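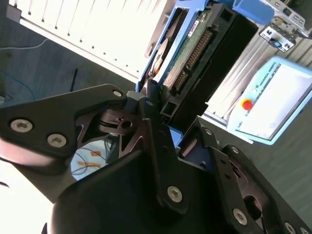
Ticket: Greifer verliert Festplatte beim Anfahren der Ablage

Projekt: Prasavero (Robotik-AG, Teilprojekt Demontage)
Status: gelöst, ein Punkt noch offen
Priorität: hoch, weil im Juni der Vorführtag in Bidenville ansteht
Komponenten: Greifer, Handgelenkkamera, Programm am Teach Pendant (Universal Robots)

Problembeschreibung

Unser Arm soll eine Festplatte mitsamt blauem Träger aufnehmen, ein Stück anheben und in der Ablage wieder absetzen. Das Aufnehmen klappt inzwischen richtig schön! Beim Schwenk zur Ablage rutscht der Träger aber zwischen den Fingern nach unten weg, meist kurz bevor der Arm abbremst. Eine Fehlermeldung gibt es nicht, der Greifer meldet weiter »Objekt gehalten«, und das Programm läuft fröhlich bis zum Ende durch.

Erwartet: Träger bleibt bis zum Öffnen in derselben Lage.
Beobachtet: Träger kippt, Platte liegt danach schräg oder fällt.

Verlauf

Eintrag 1
Zuerst hatten wir die Geschwindigkeit im Verdacht. Fahrt auf 50 Prozent gesetzt, gleicher Ablauf, gleicher Fehler. Er kommt nur später. Immerhin konnten wir jetzt im Kamerabild in Ruhe zuschauen, und da sieht man die beiden Finger und den Träger sehr gut.

Eintrag 2
Schrauben an beiden Fingern kontrolliert und nachgezogen (Inbus, von Hand, bitte nicht mit dem Akkuschrauber!). Eine an der rechten Seite hatte minimal Spiel. Danach etwas besser, aber noch nicht zuverlässig.

Eintrag 3
Greifpunkt neu eingelernt. Unser alter Punkt stammte noch aus der Zeit, als wir nackte Platten ohne Träger gegriffen haben, und lag 5 mm neben der Mitte. Das erklärt den linken Finger ziemlich gut. Neuer Punkt ist als »dorkmont_greif« gespeichert, passend zur Dorkmont-Ablage, damit ihn auch alle wiederfinden.

Wichtig fürs Einlernen: Die Finger sollen am Kunststoff des Trägers anliegen und die grüne Platine samt der Kontaktleiste frei lassen. Wir üben zwar mit ausgemusterten Platten, aber wir wollen sie ja als Ganzes in die Sortierung geben.

Eintrag 4
Wartezeit nach dem Schließen eingebaut: 1.000 ms, erst dann anheben. Vorher kam der Hubbefehl sofort hinterher, also noch bevor die Finger richtig fest waren. Und siehe da, der Träger bleibt sitzen! Große Freude in der AG, wir haben den Ablauf gleich mehrmals hintereinander laufen lassen, einfach weil es so toll aussieht. Auch bei voller Fahrt kein Rutschen mehr.

Eintrag 5
Gegenprobe mit altem Greifpunkt und neuer Wartezeit: rutscht wieder. Mit neuem Punkt ohne Wartezeit: hält manchmal. Es braucht also beides.

Lösung

1. Schrauben an den Fingern prüfen.
2. Greifpunkt »dorkmont_greif« laden.
3. Wartezeit von 1.000 ms zwischen Schließen und Anheben lassen.
4. Einen Durchlauf langsam fahren, eine Person bleibt am Not-Halt.

Noch offen

Die Rückmeldung »Objekt gehalten« hilft uns so nicht weiter. Unser Auswerteskript Tăng soll deshalb künftig im Kamerabild prüfen, ob der blaue Träger nach dem Schwenk noch da ist. Die Farbe ist dafür super geeignet, nur bei starkem Licht von der Seite wird das Bild stellenweise fast weiß, und dann rät das Skript. Wer Lust auf Belichtungseinstellungen hat: bitte neues Ticket anlegen und hier verlinken.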